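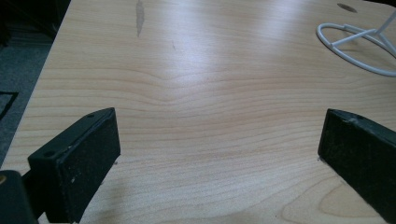
How Trees Keep a Record: Wood Grain Explained

Home | Learn | Young Visitors | Collections | Plan a Visit | Contact

Print this page | E-mail this page

Search the site Enter keyword Go

This page has been prepared by the Learning Department of the Brinmont Museum of Timber and Trade for readers aged eight to twelve. Teachers may copy it for use in class.

What is wood grain?

Look closely at a wooden table, a door or a ruler. You will usually find thin lines running across it. These lines are called the grain. They may be straight, or they may bend into arches and loops. The grain is part of the wood itself and was made while the tree was still growing.

How a tree grows wider

A tree grows in two ways. It becomes taller at the tips of its branches, and it becomes wider just beneath its bark. Under the bark is a very thin layer called the cambium. During the growing season the cambium makes new wood on its inner side and new bark on its outer side.

In countries with warm summers and cold winters, the tree does not grow at the same speed all year. In spring, when there is plenty of water, it grows quickly. The wood made at this time is often pale. Later in the summer growth slows down, and the new wood is closer packed and often darker. By October many trees have almost stopped making wood. They begin again the following spring.

One pale band and one dark band together make one growth ring. In most cases, one ring stands for one year of the tree's life.

Reading the rings

When a tree is cut down, the rings can be seen on the stump. The oldest ring is in the middle and the youngest is beside the bark. The large oak slice in our Werik Gallery has 114 rings. Visitors are welcome to touch it.

Rings can also tell us about the weather long ago. A wide ring often means that the tree had a good year, with enough rain and sunlight. A narrow ring may mean a dry summer, a late frost or an attack by insects. The study of tree rings is called dendrochronology (say "den-dro-kron-OL-o-jee").

Scientists do not need to cut down a tree in order to count its rings. They can use a hollow tool called an increment borer, which takes out a thin rod of wood about as wide as a pencil.

Why do some lines curve?

Rings are round, so it may seem strange that the lines on a plank can be straight. The answer depends on how the log is sawn.

Imagine that the log is a very tall stack of paper cups, one pushed inside another. Each cup is one year of growth. If the saw passes straight through the middle of the stack, it crosses the sides of the cups and leaves lines that are nearly straight. If the saw passes closer to the outside, it slices through the cups at a slant and leaves shapes like arches or pointed hills. Woodworkers call this second pattern cathedral grain, as it looks like a tall church window.

Branches change the pattern too. Where a branch joins the trunk, the wood has to grow around it. The grain bends on either side, in the way that water in a stream bends around a stone. If the saw cuts through the branch, we see a knot. If it cuts close beside the branch, we may see only a dip or a swirl in the lines.

Hardwood and softwood

Trees are placed in two groups. Hardwoods, such as oak, maple and beech, come from trees with broad leaves. Softwoods, such as pine and spruce, come mostly from trees with cones. The names can be confusing. Balsa is so light and soft that it is used for model aeroplanes – yet it is a hardwood.

An activity: make a grain rubbing

You will need a sheet of thin paper, a wax crayon and a piece of rough, unpainted wood. Please ask an adult before you begin.

1. Brush any dust from the wood.
2. Lay the paper flat and hold it still.
3. Rub the side of the crayon gently over the paper, always in the same direction.
4. Lift the paper and look for straight lines, arches and knots.

Old, weathered wood gives the clearest rubbing. Smooth, varnished wood does not work well.

Words to remember

Bark: the outer covering of a tree.
Cambium: the thin layer where new wood and new bark are made.
Growth ring: the wood made by a tree in one growing season.
Knot: the mark left in a plank by a branch.

Text by Joaquín Insaurralde, Learning Department. School groups of up to 32 pupils may book a guided visit to the Werik Gallery through the Museum office.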